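Robot Learning from Demonstration: Student Project Handout
Module leader: Korkor Agbeko. Lab supervisor: Gebhard Lanz

1. What you are being asked to believe

The project brief says that a person with a pair of handheld grippers can show a robot how to do a kitchen job, and that enough showings will add up to a skill. Treat this as a claim. Last year's group, Team Nyarko, recorded 2665 demonstrations and kept 2194 after checking. Their report gives one line to the ones they threw out. I would have liked a page.

The task is to pick up a strainer by its handle and hang it on a mug tree. It sounds easy, and for you it is. Before you write "simple task" in your introduction, try it with two jaws on each hand and no feeling in them.

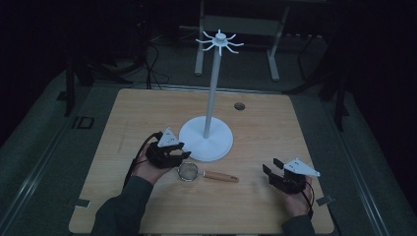 2. Things the marks don't tell you

The marker plates on top of the grippers are there for tracking. They say where the gripper is. They say nothing about how hard you squeezed, or whether the handle was slipping. If your report talks about "force" or "touch", I shall ask where you measured it.

Be wary of success rates too. A team that uses one strainer, one mug tree and one table has tested one strainer, one mug tree and one table. Project Lamis claimed its method worked "in kitchens". It had been tried in 5 layouts, all of them on the same bench in the Hukville lab.

3. Pads

Look at your fingertips before every session and write down what you find. A pad with a torn, ragged face won't hold a thin handle the way a whole one does, and the two sides of a gripper don't always wear alike.

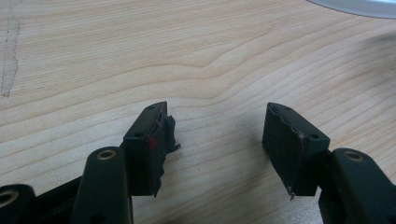 Page last changed: August 10, 2023

Gebhard's view is that worn pads make the data "more varied". Perhaps. I have yet to see a team plot results against pad wear, so for now it is an opinion. Anyone who wants to test it can have up to 6 extra hours of bench time, on condition that both sets of pads are logged.

The next picture is for the discussion in class. Decide whether you would carry on recording with these, and what you would put in the log if you did.
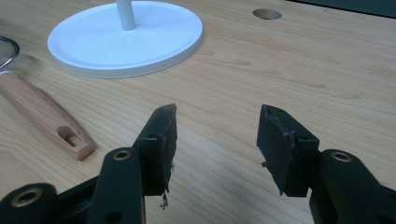
Fig. 3. Open jaws over the table, with wear on both pads. Strainer handle at left.

4. To hand in

A two-page plan, with your rule for rejecting a demonstration written down before you record any. Rules made up afterwards will be marked as such. The Tollumell software guide is on the shared drive; its chapter on filtering is optimistic, so read it with a pencil.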